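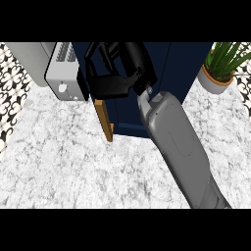 Re: [sim-club] kitchen scene, the wooden piece

Hi all,

I finally got the kitchen scene running at home last night, marble counter, toaster, plant and all. It looks great! The gripper is right over the wooden piece in my render, with the top end tucked just under the black pad, and I'm hoping that's close to where Přemysl wants us to start the approach – shout if not.

Kadri Vanags wrote:
> Can someone check the start pose before we all record
> our runs? Mine came out too far toward the toaster. Also,
> do we need all 60 runs each for Premville, or 60 between us?

Kadri, it's 60 each (sorry!). I've done mine with the old settings and the log came to 782 lines, so please don't paste yours into an email like I did in December. Put them in the Sotitis folder with your name on them.

One question from me – is anyone else's arm slow at the wrist joint? I changed the speed limit twice and I can't see any difference. Rūta, you had this on the drawer task, what did you do?

Jaanus

Sim Club list – write to the list owner, Kristaps Vaher, to join or leave | Back to top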